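Open house at the Hinurmont, November 2025

I went to the Hinurmont open house expecting a sales pitch and got one. It's a serviced apartment building, rooms by the week, and the brochure promises "hotel sleep at home prices." Lizeth Sánchez, who led our group of seven, said that line more than once. The price is $266 a week, before a cleaning fee she had to look up.

The lobby is nice enough. The coffee was weak. We were told the sheets are changed twice a week – I asked whether that's in the lease and was told it's "our standard." So, no.

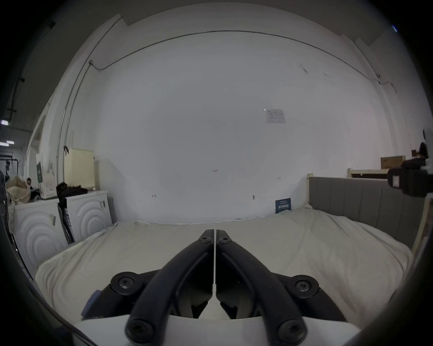
The bedrooms

They make a lot of the beds. Wrinkled sheets don't bother me, but I'd expect an iron to come out for an open house. The gray headboard looks good with its upright padded panels, and I liked the pale wood around it. Whether it survives almost 2,000 guests is another matter. Grigore Matei from the office said the mattresses are new as of March. He couldn't tell me the maker.
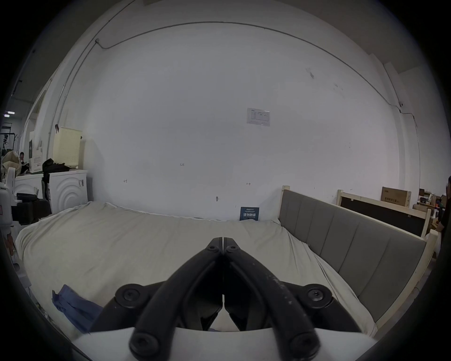

Bed and headboard, Hinurmont open house

Street noise was easy to hear with the window shut. I took the application form home and haven't filled it in.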